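Who Washes Up? Shared Kitchens at Jernthorpe Hall
Final report, 4/11/18

We surveyed 85 residents about dishes. 75 replied, all claiming to do more than their share.

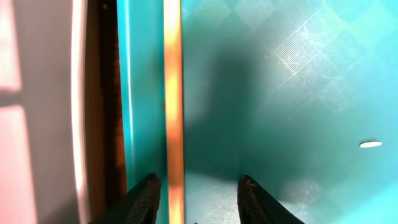

Fig. 1: Teal surface with raised diamond pattern.

Our March chore chart lasted two weeks - someone used it as a coaster.

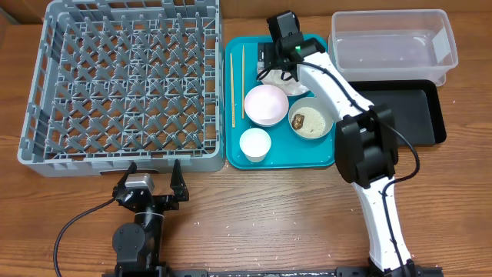

Grornik floor did best, mainly by eating out.
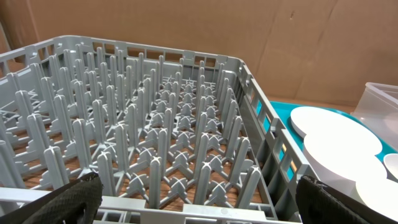
A larger sample of 1,000 would help, as would residents with better memories.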